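Project report, July 2025
Larnovbridge robotics elective, final write-up

# Two hand-held grippers, one drawer task

Our question sounded simple when we pitched it in February: does it matter what shape the fingertips are when you use a hand-held gripper for small, fiddly jobs? We built two kinds of tips for the same gripper body. The Pivthorpe tips are blocky with a flat inner face, and the Haugen tips are narrower, with a rounded nose. The job was to pull out a small drawer, put a part in it, and push it shut. We loved this task from day one, because it looks like nothing and then eats your whole afternoon! 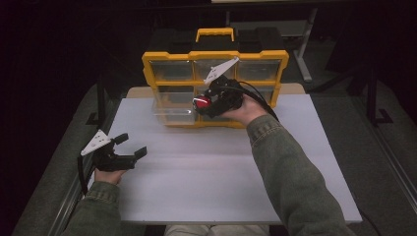 Picking the part was the first decision we had to make. We tried hex nuts (too easy), a rubber washer (it stuck to everything) and finally settled on something round and smooth that would punish a sloppy grip. You learn quickly to squeeze a glossy red piece like that gently, and to line up with the drawers before you commit. The marker plate on top of each gripper is what our tracking software, Wevinside, uses to work out where the tool is, so we also had to learn not to twist a wrist so far that the dots turned away from the camera.

## What we measured

We logged 405 attempts over 4 sessions, split between the two tip designs. A run counted as good if the part ended up in the right drawer and the drawer closed fully. We gave ourselves 300 seconds per block and did as many attempts as we could fit in.
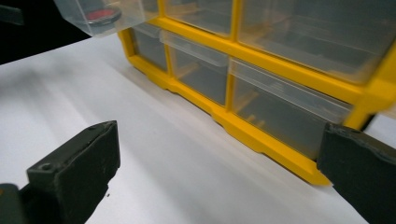

The blocky tips were better at pushing drawers shut, and that surprised us. We had expected the narrow ones to win everywhere. The narrow tips did feel nicer for hooking a drawer lip, but they slid off when we pressed near a corner, and then the drawer went in crooked and jammed (so many times).

## Things we would change

- Add a thin rubber pad to the flat tips
- Tape the cables to the forearm before starting
- Check the tracking after each block, while there is still time to redo it

We lost 3,528 tracking samples to a bad calibration file and only noticed a week later. Next we want to try a hybrid tip, flat on the inside with a small hook at the end. The first print is already on the bench.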